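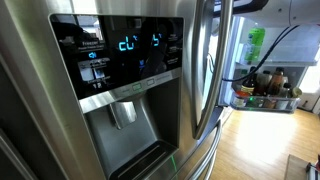 Abb. 2: Küchenstation mit Kühlschrank: Bedienfeld und Spender in der Front, rechts der beleuchtete Innenraum mit bestücktem Türfach.

Publikationen > Servicerobotik > Feldberichte > Abschnitt 4
Juni | Marloes Van den Broek, Pravesh Mkhize, Siebe De Smet

4 Vorführung am Tag der offenen Tür

4.1 Aufbau

Die Vorführung fand in der Wohnumgebung des Versuchshauses Brondunar statt. Anders als bei den Laborversuchen in Abschnitt 3 blieben Beleuchtung und Einrichtung unverändert; insbesondere wurden die Fenster nicht abgedunkelt. Die Besucher wurden in Gruppen von höchstens 10 Personen durch die Räume geführt und standen während der Durchläufe hinter einer Bodenmarkierung. Eine Gruppe hielt sich etwa 30 Minuten an der Küchenstation auf.

Die Aufgabe bestand darin, die Kühlschranktür am senkrechten Griff zu öffnen, einen benannten Gegenstand aus dem Türfach zu entnehmen und ihn auf einer Ablage abzusetzen. Die Bahnplanung lief auf dem System Irnex, die Griffauswahl auf dem bei Michiels entwickelten Modul. Der Operator (T. Van der Linden) griff nur über den Zustimmtaster ein. Die Kraftschwelle am Türgriff blieb gegenüber den Laborversuchen unverändert.

4.2 Bildverarbeitung

Drei Eigenschaften der Station erwiesen sich für die Wahrnehmung als ungünstig. Das schwarze Anzeigefeld spiegelt stark und gibt den Raum schwach wieder (Abb. 2). Umrisse im Spiegelbild wurden von der Segmentierung mehrfach als Objekte vor der Tür gewertet, vor allem dann, wenn sich Besucher seitlich bewegten. Der gebürstete Edelstahl zeigt helle, vertikal verlaufende Reflexe, die entlang des ebenfalls senkrechten Griffs zu Fehlzuordnungen der Kanten führten. Der weiße, von innen beleuchtete Innenraum und das Sonnenlicht auf dem Holzboden überschritten schließlich gemeinsam mit der Metallfront den Dynamikumfang der Kamera.

Für das Anzeigefeld wurde eine feste Maske in Türkoordinaten hinterlegt. Sie umfasst auch die blauen Segmentanzeigen, deren Zeichen nicht ausgewertet werden. Die Belichtung wird nach dem Öffnen der Tür neu bestimmt, jedoch nur über dem Bereich des Türfachs. Die Umschaltung benötigt 400 ms; in dieser Zeit steht der Arm.

4.3 Entnahme aus dem Türfach

Flaschen und Gläser unterschiedlicher Höhe stehen im Fach dicht nebeneinander. Die klare Vorderwand verdeckt die Gefäße nur optisch schwach, begrenzt aber den Anfahrwinkel des Greifers. Gegriffen wurde deshalb von oben am Deckel oder Flaschenhals. Leicht geneigt stehende Behälter wie der rechts im Fach mit dem blassgelben Deckel wurden mit einer zusätzlichen Lageschätzung behandelt.

Bei 2 Durchläufen brach der Operator die Entnahme ab, beide Male wegen zu geringen Abstands zwischen Handgelenk und Türinnenseite. Eine statistische Auswertung unterbleibt, da die Reihenfolge der Aufgaben von den Besuchern bestimmt wurde. Die Protokolle sind unter der Kennung Baston abgelegt.

Kommentare

I. Mladenović: Wurde die Maske auch bei teilgeöffneter Tür mitgeführt? Aus 4.2 geht das nicht eindeutig hervor.

S. De Smet: Ja, über den geschätzten Türwinkel. Wir ergänzen den Satz.

Gast: War bei der Vorführung dabei. Ein Polfilter vor der Kamera hätte bei dem Display vermutlich schon viel gebracht.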